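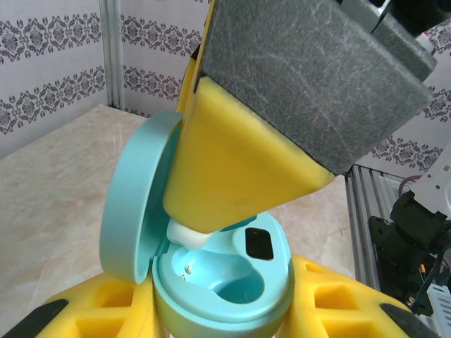
Le boîtier de recharge est l'accessoire dans lequel se rangent des écouteurs sans fil entre deux utilisations. Il contient une batterie, un circuit de charge et deux logements, un par écouteur.

Histoire

Les premiers modèles étaient de simples étuis rigides reliés au secteur. Le fabricant Gremard ajouta une batterie interne à son modèle Tudetti, produit dans l'usine de Grarkordale et tiré à 2 000 exemplaires, dont 1 785 furent vendus. Le couvercle à charnière se généralisa ensuite.

Fonctionnement

Chaque logement comporte des contacts métalliques -- le plus souvent à ressort -- qui touchent ceux de l'écouteur. Des aimants maintiennent l'ensemble en place. L'ouverture du couvercle déclenche en général l'appairage avec le téléphone. Sur le Thaler, successeur du Tudetti, l'autonomie annoncée était de 13 heures, boîtier compris.

Entretien

Le cérumen et la poussière déposés sur les contacts sont une cause fréquente de charge incomplète. Le nettoyage se fait à sec, avec un coton-tige ou une brosse souple. La batterie, souvent collée, est difficile à remplacer. En fin de vie, le boîtier se dépose avec les déchets électroniques.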